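Visit to the Ogilvie workshop, August

Mirjam Sutter and I got to Ogilvie a little before 4 in the afternoon. Parking is behind the building, and the door on that side is the one to use. Mechthild Hubmann met us and took us through the front rooms first, where the shelving and the sign-in desk are. Coffee was offered and we took it with us.

The building used to be a bindery. The floors are still the old ones, and they slope toward the yard. Mechthild said the rent is the main reason they stayed when Dolura moved out to Tetside.

We spent most of the visit at the benches. They have pale wooden tops, scuffed and stained from use, and Mirjam liked them better than the ones we have at home. Small things get left out on them during the day and go back on the shelves at closing. 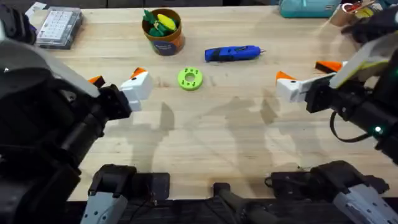 The lime-green ring is on the bench in both pictures.
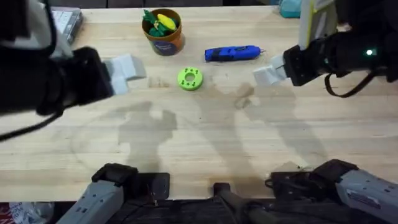
Can visitors buy one of the old benches?

Ogilvie sells a bench only when it is replaced, and there is a waiting list kept at the front desk. Buyers have to arrange their own transport.

After the benches we saw the wood store, which is small and very tidy, and then the yard. Annelies Mayrhofer was out there stacking boards and showed us how they label the ends. Mirjam wrote down the name of the oil they use on the tops, Fasari. We bought a can of it at the desk on the way out and were back on the road before dinner.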